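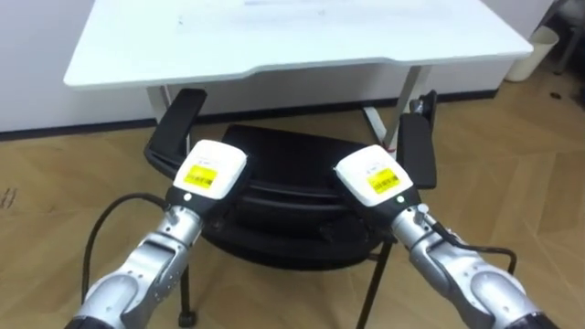

The chair should go back under the desk

When I moved to Sutville, I worked for two years in an office where every desk was white and every chair was black. In the evening I was often the last one to leave, and I had a small habit which my colleagues found strange. I walked along the row and I pushed the chairs in. It took me maybe two minutes. I want to write in defense of this habit, because I believe that pushing in a chair is a part of using it, in the same way that closing the door is a part of entering.

In my language we have one verb for leaving the table and another one for leaving the table in order. I did not find such a pair in English. My grandmother used only the second. At her house the chairs were heavy and had no wheels, and you had to lift them a little so they would not scratch. As children we considered it a punishment. Now I live in a rented room of my own with a desk and an office chair on casters, and the movement costs me almost nothing, one hand on the backrest and a small push. Still I see how easily people leave this out.

The usual argument against me is that the chair will be used again tomorrow, so why put it away? I have heard the same about making the bed. I take this argument seriously. A person who works at home stands up from the desk perhaps ten times in a day, and I do not ask that he push the chair each time he goes for a glass of water. I speak about the end of the work. There is a moment when you decide you are finished, and for people who work in the same room where they eat and sleep, this moment is very weak. No bus comes, no lights are turned off by somebody else. The chair is then the only door we have.

For a long time I tried other methods. I bought a planner from Indine with a page for "closing thoughts," and I filled in four of these pages. I tried a timer on my phone, which I learned to ignore in one week. The chair stayed with me. When it stands in the middle of the floor, turned a little to the side, I sit down in it at nine in the evening to check only one thing, and I get up at eleven. When it is under the desk I usually walk past.

There is also the question of the floor. In a small room the place behind the desk is half of all the free place. Mine is 46 inches from the edge of the desk to the bed, and I measured it before I signed the lease, because the previous room had even less. An office chair has a wide foot, wider than its seat, and this foot is exactly what you hit with your toes in the dark. People complain to me that their room is too small for a desk. I look, and the chair is standing a full step away from it.

I must be fair and speak about armrests. Many chairs today have arms which are too high for the desk, and then the chair cannot go in, it only leans against the edge and marks it. This is a fault of the people who sell furniture. The Amamus store near the highway will sell you a desk and a chair together as a set, for 300 dollars, and the arms do not pass under the top. I asked the seller to show me and he was surprised himself. The better set was 495, and there it worked. I think this should be the first test in the store, before you bounce on the seat and try all the levers. Sit, stand up, push it in. If it does not go in, it will live in the middle of your room for as long as you own it.

Some readers will say that I make a moral question from a piece of furniture. Perhaps a little. But in a shared place I do believe it is a moral question, a very small one. In the library on Lui Street I have seen a man with a cane stop and move three chairs one after another to arrive at the newspapers. The people who had left them there were surely kind people. They were only finished, and their thoughts were already outside.

At home there is nobody to be polite to, and this is where most of my friends stop agreeing with me. One told me that a perfectly arranged desk makes her feel like a guest in her own apartment. I understand her. I do not want an arranged desk either. Mine has cups on it, and a wastebasket beside it which I empty too late. I ask only for this one object, the biggest one that moves. The papers can wait for Saturday or for never.

My landlord came in May to look at the radiator and said that the room looked bigger than he remembered. I had not cleaned. The chair was in.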